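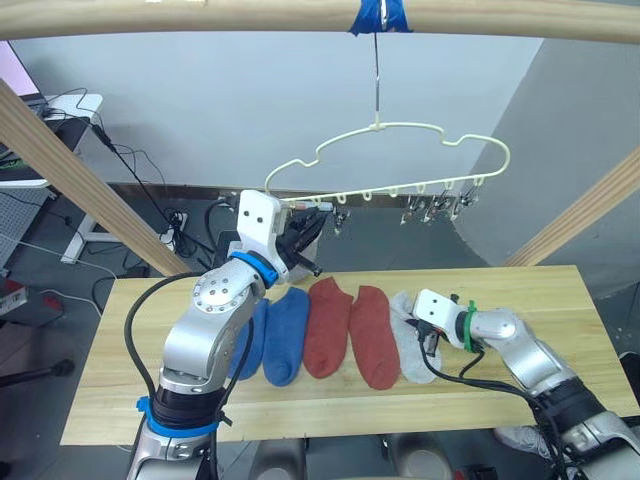 For most of last winter I dried socks on the radiator, and for most of last winter I had stiff socks with a crease down the middle. In April we moved to the apartment in Skultow, where the radiators are the flat kind set close to the wall and nothing will sit on top of them. So I had to work out something else.

The apartment has no dryer and no balcony. There is a floor rack that came with us from Stevport, and it handles shirts, towels and the bedding if I do one set at a time. It is bad for socks. They either take up a whole rung each or get folded over two at a time, and then the inside layer stays damp until the next day. I was also losing them behind the rack, between the wall and the baseboard heater pipe.

Ľubica Zelenák, who I used to share a place with, always had one of those hangers with clips for small things. I never paid it much attention when I lived there. I asked her where she got it and she said it was from the housewares shop on Krajčí and that she had had it longer than she had had her car. I went looking and found a similar one. There were two kinds on the shelf, a square one with a lot of clips and a plain hanger type. The square one was 155 and the plain one was 48, so I got the plain one.

Two things I have learned about clips. The first is that metal clips grip better than the plastic ones I had on an old skirt hanger, but they can leave a small dent in a fluffy sock. If you clip at the cuff the dent is inside the shoe line or under your pants and it doesn't matter. Clip at the toe and you will feel it. Some people say toe up dries faster, and Lenka Bartoš from work told me I was doing it wrong. I tried it her way for a couple of washes and went back to cuffs.

The second is that the clips slide. If you take the socks down from one side, everything ends up bunched at the other side and the hanger tilts. I spread them out again before I start a new load. It takes a few seconds and I forget about half the time.

My routine now is to lay the socks out flat in a row before any of them go up. I used to pull them out of the basket and clip them as they came, and then do the matching after they were dry. Matching first is easier. The pairs go next to each other, toes all facing the same way, and if one is missing I know to check inside the duvet cover while the machine is still open. It is nearly always in the duvet cover. The odd ones go up at the end of the row, and they get a week to find their partner before they become dust rags.

While they are flat I pull each one lengthwise a little and press the cuff down with my hand. Cotton ones shrink up in the wash and the cuff rolls. If it dries rolled, it stays rolled. Wool blends I only press. I stretched a good pair once and they now fit nobody in this household.

I also stopped buying only black. Having a few colors makes the matching much quicker, and two of the same rust color are easy to find in a pile. My black ones were bought at different times and are all slightly different blacks, which you only notice in daylight.

On spin speed: our machine is a Gerstead and it is not new. It offers 1,000 as the top speed and I used to leave it lower to be gentle. For socks I now use the top setting. They drip less and are usually ready by the next morning. With the window open a crack it is more like an afternoon. The short cycle is 35 minutes and that is enough for everything except the ones I wear for running.

When they are dry I unclip one pair at a time and fold them in half together. I don't ball them up anymore, the elastic gives out on whichever one is on the outside. They go in the drawer standing up, light colors on the left. My sister thinks that is too much. She has a laundry chair.

Next I want to deal with dish towels, which currently hang off the oven door and fall down every time someone opens it.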